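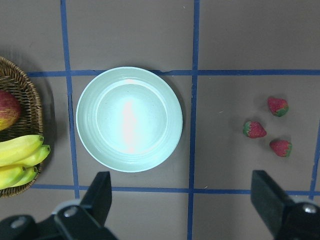 Brinov im Test: Greifen lernen mit Klebeband und Obstkorb

Seit ich mit Greifern arbeite, lese ich Arbeiten, in denen am Ende eine schöne Erfolgsquote steht und man trotzdem nicht weiß, wo genau das Ding auf dem Tisch gelegen hat. Brinov packt genau dieses Problem an, und ich bin nach sieben Tagen mit dem Verfahren ziemlich begeistert. Vorgeschlagen hat es Achilleas Fragkou zusammen mit der Gruppe in Asteditz. Es ist im Kern ein Rezept: wie man Demonstrationen auf dem Tisch verteilt, wie man sie beschriftet und wie man danach so auswertet, dass man sieht, wo die gelernte Strategie Lücken hat.

Der Aufbau

Man braucht einen Arm mit Zweifingergreifer, eine kleine Kamera am Handgelenk, eine matte graue Fläche und blaues Klebeband. Mit dem Band teilt man den Tisch in Zellen. Jede Demonstration bekommt als Etikett die Startzelle des Objekts und die Zielzelle, mehr nicht. Meine Bahnen sind leicht schief geraten und an einer Stelle hat das Band eine Falte, dem Verfahren ist das egal. Es rechnet nicht mit Millimetern, es will nur wissen, in welchem Feld etwas liegt.

Als Aufgabe habe ich das genommen, was in der Anleitung als Einstieg steht: Erdbeeren einzeln in die Schüssel legen. Die mintgrüne mit dem breiten, gerillten Rand steht zwischen den beiden Querbahnen, der Korb mit Apfel und Bananen bleibt als Ablenkung links stehen. Drei rote Erdbeeren im rechten Feld, jede anders gedreht, und los geht es. Die Drehung ist wichtiger, als ich dachte! Zeigt die Spitze zum Greifer, packt er anders zu als bei einer Beere, die quer liegt, und in meinen ersten Aufnahmen lagen sie fast alle gleich.

Was Brinov anders macht

Üblich ist ja, dass man Demonstrationen sammelt, bis die Lust ausgeht, trainiert und dann schaut. Brinov sammelt in Runden. Nach jeder Runde wird kurz trainiert und in jeder Zelle getestet, und die nächste Runde bekommt ihre Startpositionen dort, wo die Strategie am schlechtesten war. Das klingt banal und steht so ähnlich auch in anderen Arbeiten. Der Witz liegt in der Auswertung: Man erhält eine Karte des Tisches, Zelle für Zelle, und kann sie neben die Karte der vorigen Runde legen. Ich habe mir beide ausgedruckt und über den Monitor gehängt (ja, auf Papier).

In der ersten Runde habe ich 43 Demonstrationen aufgenommen, alle per Fernsteuerung und alle an einem Nachmittag. Die Karte danach war ernüchternd: in der Mitte gut, an den Rändern fast nichts. Die zweite Runde hatte nur 21 Demonstrationen, dafür gezielt in den schwachen Feldern, und damit kamen die Ränder deutlich hoch. Zum Vergleich habe ich Kwan laufen lassen, unser bisheriges Verfahren mit zufällig gewürfelten Positionen und derselben Gesamtzahl an Aufnahmen. In der Mitte waren beide gleich gut. An den Rändern lag Brinov klar vorn, und zwar auch am nächsten Morgen noch, mit neu hingelegten Erdbeeren und anderem Licht.

Was mir gefällt

Die Fehler werden lesbar. Mein Lieblingsbeispiel: Die Strategie ließ die Beere immer dann zu früh los, wenn sie von rechts unten kam. In einer Gesamtquote wäre das untergegangen, auf der Karte war es ein einziges dunkles Feld. Urs Sutter, der bei uns die Greifer betreut, hat fünf Minuten draufgeschaut und gemeint, dort fehle schlicht der Anfahrweg von oben. Ein paar Demonstrationen später war das Feld hell.

Schön ist auch, wie wenig Software man braucht. Das Auswertungsskript liegt als Zusatz zu Bandano bei, und wer Bandano schon für die Aufnahmen benutzt, ist in mehr als 30 Minuten, aber noch vor dem Mittagessen fertig eingerichtet.

Was noch hakt

Spiegelungen. Das Deckenlicht wirft auf den Boden der Schüssel einen hellen Streifen, der das Grün fast weiß wäscht, und die Anleitung verliert zu solchen Dingen kein Wort. Ich würde mir ein zweites Etikett für die Beleuchtung wünschen, dann könnte man die Karten danach trennen.

Außerdem kennt Brinov nur Zellen in der Ebene. Für Stapel oder für das Herausnehmen aus dem Korb müsste man sich etwas Eigenes überlegen, die Bananen mit ihrer Spitze über dem Korbrand wären so ein Fall. Und das Beschriften von Hand nervt ab der zweiten Runde doch etwas. Ein kleiner Vorschlag per Bilderkennung, den man nur bestätigt, würde reichen.

Für wen?

Für alle, die mit einem einzelnen Arm und überschaubaren Datenmengen arbeiten und wissen wollen, wo ihre Strategie versagt. Wer ohnehin Tausende Aufnahmen hat, wird weniger davon merken. Ich lasse das Klebeband jedenfalls auf dem Tisch und nehme mir als Nächstes den Apfel vor.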